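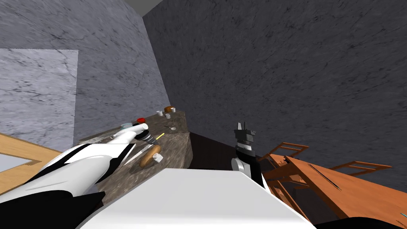 3.2 Rehearsing in simulation

I built the two-armed robot in a corner of the shared workshop at Bemwood, and I didn't want it swinging near other people's projects until the control code had had a good long workout. So everything went into a simulated kitchen first (we call it Zindarberg, after a bad joke on the parts list). I ran 1,368 trials there, 40 per night on an old desktop, plus whatever I could squeeze in over lunch!

The wrist view gave me the most grief. My first grasp detector, Quinlan, kept mistaking cracks in the stone floor for thin objects, and it would happily try to pick one up. Figure 1 is the kind of view it had to deal with. 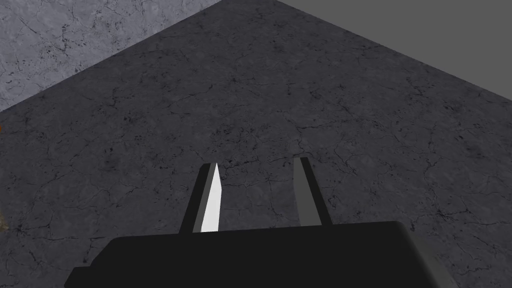 Figure 1. Simulated view from behind the gripper, jaws open over the textured floor.

Adding 73 views of bare floor to the training set helped a lot, and retraining took nine hours. I kept those weights for the bench tests in Section 4.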